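Stone Counters, Stone-Look Counters, and the Stuff People Tell You to Put on Them

October 17, 2025

I have been collecting countertop advice for a while now, mostly the bad kind. Every other week somebody sends me a clipping or a link that says vinegar will clean anything, or that a potato half will lift a rust stain, or that your counter needs "feeding." I try a fair number of these. Most of them do nothing. A few do damage, and those are the ones that get passed around the most.

So this page is what I do, what I stopped doing, and what I still doubt.

First find out what you have

Gray with white veins tells you next to nothing. Marble looks like that, and so do quartz, porcelain slab, laminate, printed vinyl film and a few kinds of painted MDF. I've seen people baby a laminate top for years with special marble soap, and I've seen one poor guy scrub real marble with lemon because he was sure it was fake.

Look at an edge, or underneath where the sink is cut in. On real stone the pattern goes through. On laminate you'll usually find a dark line and then particleboard. Quartz is trickier, as some of it has veining all the way through now and some only on top. If you still can't tell, put one drop of vinegar in a spot that lives behind the toaster, leave it a few minutes, and wipe. A dull mark means marble or limestone. No mark does not prove anything else, so don't go crazy with the bottle.

If you rent, ask before you do the vinegar drop. You'd be surprised what comes out of a deposit.

Daily cleaning

Warm water, a small squirt of dish soap, a soft cloth, then a second cloth with plain water, then dry it. I know that's boring. I bought a bottle of Nirkico Stone Daily last September because the label promised a "deep mineral shine," and I used it on one half of the counter for 18 days with dish soap on the other half. I could not tell the halves apart. Neither could anyone I asked to look, and I asked them without saying which was which.

The drying is what people skip. Most of what gets called a "cloudy counter" is soap film and hard water. If yours is cloudy, wash it twice with clean water and dry it before you buy a thing.
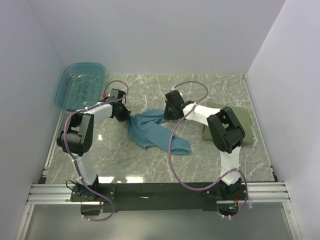

Microfiber is fine, but wash it without fabric softener or it smears. Old T-shirts work too. Paper towels leave lint on dark tops and are a waste on light ones.

Oil stains and the famous poultice

This one I expected to be nonsense, and it does work, at least sometimes. Mix baking soda with enough water to make something like thick frosting. Put it over the oil spot, a finger's width past the edge. Cover with plastic wrap, tape the sides down, poke a couple of holes. Leave it overnight and then take the wrap off and let the paste dry out completely before you scrape it up with something plastic.

On a butter stain in honed marble it took 4 rounds. The websites all say one. After the second I was ready to call it another fairy tale, so if you try it, plan on a week and don't expect the place to look pretty meanwhile.

It does nothing for etching. Etching is where acid has eaten the polish, and no paste will draw that out. You either polish the spot back or learn to live with it. I live with mine.

Sealer

You'll hear that every stone top must be sealed every year. Maybe. Drip water on it and wait ten minutes. If the spot goes dark, it's drinking and you can seal it. If the water just sits there, keep your money. I have one slab that has been sealed exactly once and still beads.

Quartz and laminate don't need sealer, whatever the kid at the store says. It can't soak in, so it dries on top and goes sticky. Getting it off again took me most of an evening.

When you do seal, put on less than you think and wipe off everything that hasn't soaked in before it dries. The Anetti sealer I use says to leave it fifteen minutes. I wipe at ten.

Hot pans

The claim is that quartz can handle anything short of a blowtorch. I wouldn't bet my counter on it. The resin that holds it together doesn't like heat, and a pan straight out of an oven at 500 degrees is asking for a yellow ring. Laminate is worse — it can bubble, and a bubble is forever. Use a trivet. A folded towel is better than nothing but not by much.

Stick-on marble film

I was rude about this stuff for years and I've softened a little. I put a roll of Panwood film on a laundry room shelf, and it has stayed down and wipes clean. Would I put it next to a sink? No. Water gets under any seam, and the corner starts to lift, and then you pick at it while you wait for the coffee.

If you want to try it anyway:

Degrease the old surface with rubbing alcohol and let it dry.
Peel back a hand's width at a time and push it down with a plastic card wrapped in a cloth.
Prick air bubbles with a pin and press toward the hole.
Warm the corners with a hair dryer before you fold them.
Don't cut on it. Ever.

The roll cost me around 86 dollars with shipping, so "cheap" is a matter of opinion.

Things I've quit

Vinegar on anything I haven't tested. Melamine sponges on a polished top, which are very fine sandpaper whatever the box calls them. Olive oil for shine, which looks great for an hour and then catches every crumb in the house. Also the Su scrub bar, which smelled nice and left a gray haze that I had to wash off with dish soap.

I haven't made up my mind about hydrogen peroxide for coffee and wine stains. It lightened one on white marble and did nothing at all to the next. I'd keep it off dark stone until I know more.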